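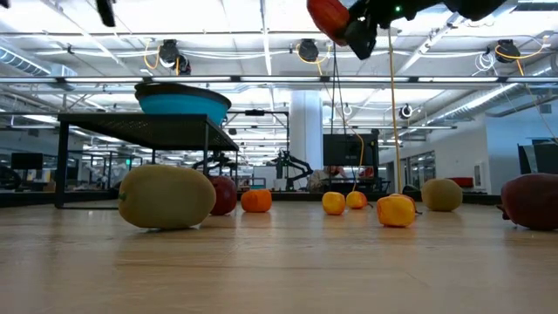 Dienstag, 16. Februar – Mitschrift und Handout zur vierten Sitzung, Grundkurs Stillleben und Farbe

Hallo zusammen, weil beim letzten Mal drei von euch gefehlt haben und der Rest (ich habe es gesehen!) lieber gezeichnet als mitgeschrieben hat, kommt das Ganze jetzt noch einmal schriftlich. Ich habe meine Notizen ein bisschen ausgebaut, manches ist trotzdem nur hingeworfen. Fragen bitte bis zur nächsten Sitzung sammeln.

## Früchte auf Holz – warum wir damit anfangen

Ich mag Obst als Einstieg viel lieber als Flaschen oder Gipskörper. Eine Flasche ist symmetrisch, und sobald die linke Kontur nicht zur rechten passt, sieht es jeder und man verliert den Mut. Eine Frucht verzeiht. Wenn euer Apfel etwas dicker wird als der echte, ist es eben ein dickerer Apfel. Was eine Frucht nicht verzeiht, ist ein fehlender Schatten – dann schwebt sie, und kein noch so schönes Orange holt sie wieder auf den Tisch zurück.

Dazu kommt das Holz. Eine helle, glänzende Tischplatte ist für Anfänger ein bisschen gemein, das gebe ich zu. Sie hat eine eigene Farbe, sie hat Maserung, sie hat Fugen, und dann spiegelt sie auch noch. Ich stelle sie euch trotzdem hin, denn auf einem weißen Tuch lernt man über Farbe nur die Hälfte.

## Erst die großen Formen

Bitte fangt nicht mit dem Stiel an. Ich weiß, der Stiel ist verlockend, er ist klein und dunkel und man kann ihn so schön genau machen. Kneift die Augen zusammen, bis alles verschwimmt, und sucht die größte Form. In unserer Gruppe ist das die längliche, gelbgrüne Frucht, die links auf der Seite liegt. Die kommt zuerst aufs Blatt, ganz leicht, als Oval, und alles andere messt ihr an ihr.

Dann die Zwischenräume. Elibariki Swai, bei dem ich selbst einmal gelernt habe, ließ uns einen ganzen Nachmittag lang nur die Lücken zwischen den Gegenständen malen, und ich habe ihn damals verflucht! Heute mache ich es vor fast jedem Bild, wenigstens auf einem Schmierzettel. Die Holzflächen zwischen den Früchten haben ja auch Formen, oft komische kleine Dreiecke und Keile, und wenn die stimmen, sitzen die Früchte fast von selbst richtig.

Noch etwas zu »rund«: Kaum eine dieser Früchte ist rund. Die leuchtend orange links der Mitte ist gedrungen und fast ein bisschen kastenförmig, die gelborange weiter vorne hat einen unregelmäßigen, eher eckigen Umriss. Wer da aus Gewohnheit Kreise zieht, malt Bälle. Setzt lieber gerade Stücke aneinander und rundet erst ganz am Schluss ab, und auch dann nur da, wo es nötig ist.

## Überschneidungen

Die meiste Tiefe bekommt ihr geschenkt, sobald eine Frucht vor der anderen liegt. Die dunkelrote mit der gesprenkelten, glänzenden Haut verschwindet zum Teil hinter dem rechten Ende der großen gelbgrünen. Und die orangerote hinter der eckigen gelborangen ist fast ganz verdeckt, man bekommt nur den oberen Rand, ein Stück rechte Seite und den Stiel.

Genau an solchen Stellen wird gern gemogelt. Man weiß ja, dass da eine ganze Frucht liegt, also schiebt man sie ein Stück heraus, damit sie »auch was abbekommt«. Lasst das bleiben. Ein schmaler Streifen Orangerot hinter Gelborange ist viel spannender, und er sagt sofort, welche Frucht näher bei uns liegt.

Was dabei hilft:

- Die verdeckte Frucht einmal ganz durchzeichnen, sehr dünn, und dann wegradieren, was man nicht sieht
- Die Kante der vorderen Frucht an der Überschneidung etwas härter setzen als am Rest
- Hinten weicher werden, auch beim Stiel

## Farbe: die Nachbarn im Auge behalten

Unsere Auswahl liegt ziemlich eng beieinander, also viel Gelb, Orange und Rot, dazu die grünlichen Töne. Das war Absicht. Bei einem blauen Krug neben einer Zitrone trifft jeder den Unterschied, aber versucht mal, ein Gelborange von einem Orangerot zu trennen, das direkt dahinter liegt! Mischt die beiden unbedingt gleichzeitig auf der Palette, nebeneinander, und vergleicht sie, bevor der Pinsel das Papier berührt.

Die kleine gelbe, apfelähnliche Frucht rechts der Mitte hat einen orangeroten Anflug. Den malen fast alle als Fleck. Geht lieber nass in nass hinein, ein Tupfer Orangerot ins feuchte Gelb, und dann Finger weg (das ist der schwere Teil). Bei Gouache funktioniert das nicht so schön, da müsst ihr mit zwei, drei Zwischentönen arbeiten.

Für die sehr dunkle, rotbraune Frucht ganz rechts gilt: kein Schwarz aus der Tube. Nehmt ein Krapprot und ein dunkles Grün, die beiden zusammen geben eine Tiefe, die noch lebt. Kanini Laizer hat das in ihrer Übung letzte Woche sehr schön hinbekommen, fragt sie ruhig nach dem Mischverhältnis, ich habe es mir natürlich nicht aufgeschrieben.

Und bitte unterschätzt die unscheinbare hinten rechts nicht, die bräunlich-grüne mit den Sprenkeln. Sie ist der ruhigste Ton in der ganzen Gruppe, und wenn man sie zu bunt macht, wird alles gleich laut. Sprenkel zuletzt, trocken, mit fast leerem Pinsel, und weniger, als man denkt.

Die türkise Schale mit dem breiten schwarzen Rand auf dem Metallgestell ist unser einziger kühler Akzent. Wer sie ins Bild nimmt, sollte sich überlegen, wie viel Gewicht sie bekommen darf. Ich würde sie etwas gedämpfter mischen, als sie ist, sonst zieht sie den Blick nach links und die Früchte haben das Nachsehen. Das Gestell selbst mit seiner gelochten Oberseite könnt ihr stark vereinfachen. Ein dunkler Ton und zwei, drei angedeutete Löcher reichen völlig, wirklich, fangt nicht an, sie alle zu malen.

## Schatten und Spiegelung sind zwei verschiedene Dinge

Darüber haben wir am längsten gesprochen, und es ging trotzdem durcheinander. Also noch einmal langsam.

**Der Schatten** liegt dort, wo das Licht nicht hinkommt. Unter der großen gelbgrünen Frucht ist er dünn und dunkel, fast nur ein Strich. Dieser Strich ist Gold wert, denn er stellt die Frucht auf den Tisch.

**Die Spiegelung** kommt vom glänzenden Holz und bringt die Farbe der Frucht mit. Unter der leuchtend orangen Frucht ist das Holz orange, unter der eckigen gelborangen gibt es einen warmen Schimmer. Sie läuft auf euch zu, egal wo die Lampe hängt.

Beim Aquarell lege ich die Spiegelung zuerst an, feucht und mit verwaschenen Rändern, lasse alles trocknen und setze dann den Schatten darüber. Umgekehrt wird es leicht schmutzig. Die Maserung und die Fugen kommen ganz zum Schluss, nur angedeutet, und gern an ein paar Stellen unterbrochen.

## Material

Papier mit mindestens 300 Gramm, sonst wellt es sich bei den nassen Stellen. Ich selbst male gerade auf dem Block von Sadeo, der ist brav und nicht teuer. Bei den Farben nehmt, was ihr habt. Wer neu kauft: Der kleine Kasten von Husar hat ein ordentliches Krapprot, beim Orange von Zavuletti muss man nachhelfen, das ist mir zu kreidig. Ein runder Pinsel mit guter Spitze und ein flacher für den Tisch, mehr braucht es nicht.

## Bis zum nächsten Mal

1. Ein Blatt nur mit Zwischenräumen, eine Farbe, höchstens eine halbe Stunde.
2. Zwei Früchte aus eurer Küche, die sich überschneiden, auf einer Unterlage, die spiegelt. Ein Tablett geht, ein Backblech auch.
3. Ein Mischblatt von Gelb bis Dunkelrot, mindestens zehn Felder, mit Notizen daneben, was drin ist.

Das Mischblatt bitte mitbringen, auch wenn es hässlich geworden ist! Wir hängen alle nebeneinander an die Wand und fangen damit an.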